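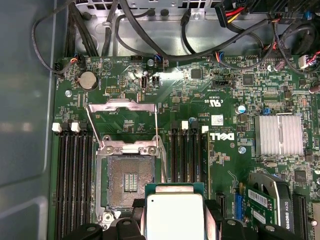
A Dell board with its CPU socket open.

Keep the old machines in use

Leif Nordin
9/30/21

Most small organisations replace their office computers on a fixed cycle. The cycle is usually set by the accounts department and matches the period over which the equipment is written down. When the book value reaches zero, the machine is treated as worn out. I think this is a mistake, and that it should be corrected in the purchasing rules, where it began.

Depreciation is a method for spreading a cost. It carries no information about the state of a power supply, a fan bearing or a disk. A desktop used for correspondence and spreadsheets does much the same work in its seventh year as in its first. The parts that fail are few and mostly cheap. The parts that hold most of the material and energy spent in manufacture, meaning the boards and the chips, are among the last to go.

The housing association at Bretholm, where I kept the equipment register until last year, had 200 desktops on a four-year cycle. I went through the disposal sheets for one complete round. The reason for disposal was given as "age" in all but 12 cases. Of those 12, nine were failed disks or power supplies and three were liquid damage. The sheets had no field for whether the machine still started.

The usual replies to this are support, security and staff time.

Support is the weakest of them. A manufacturer's warranty on an office desktop covers parts that can be bought separately for less than the price of the extension. Bretholm paid 3,657 a year for extended cover on its older units and made two claims on it.

Security is a better point. An operating system that no longer receives updates should not be on a network that holds tenants' records. But the end of updates is a date set by a software supplier, and it seldom falls on the date in the asset register. The two should be tracked in separate columns. A machine that can take a supported system should stay, whatever its age.

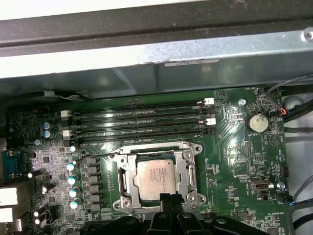 Memory slots on a desktop board.

Staff time is the serious objection. Repair takes hours, and hours cost more than memory. I accept this where the fleet is mixed. Where it is uniform the figures change, as one set of spares serves every unit and the same fault is found the same way each time. An office that buys one model and holds it for eight years needs a shelf of parts and a person who knows that model. An office that buys whatever is on offer each spring needs a contractor.

Two practical changes follow.

The first concerns purchase. Tenders should score the case as well as the processor: whether the side panel opens without special tools, whether the power supply has a standard connector, whether memory is in slots or soldered down. The tender form Bretholm took over from Imside gave up to 60 points for speed and none for access. Speed differences within a price band are small — smaller than most users can detect in office work. Access decides whether the unit can be kept at all.

The second concerns the register. "Age" should be removed as a permitted reason for disposal. The person signing would then have to name a fault or a requirement the machine cannot meet. I proposed this twice. It was turned down the first time on the ground that the Prullitard asset software had a fixed list of reasons, and adopted the second time in a free-text box.

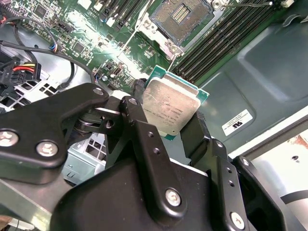 What resale does not solve

It is often said that early disposal does no harm, as the machines go to a second user. Some do. Ciobanu, the dealer that cleared Bretholm's stock, took complete units with disks wiped and paid by weight for the rest. Units without a power lead or a drive caddy counted as the rest. A large part of each load was therefore scrap by paperwork, and would have been worth more with a box of leads sent along.

Resale also moves the repair question to a buyer with less documentation and no spares. The original owner knows the service history and has the identical unit on the next desk. No later owner will be in a better position to keep the machine going, and the purchasing rules should be written with that owner in mind. Bretholm's next tender closes in October, and the form still gives no points for access.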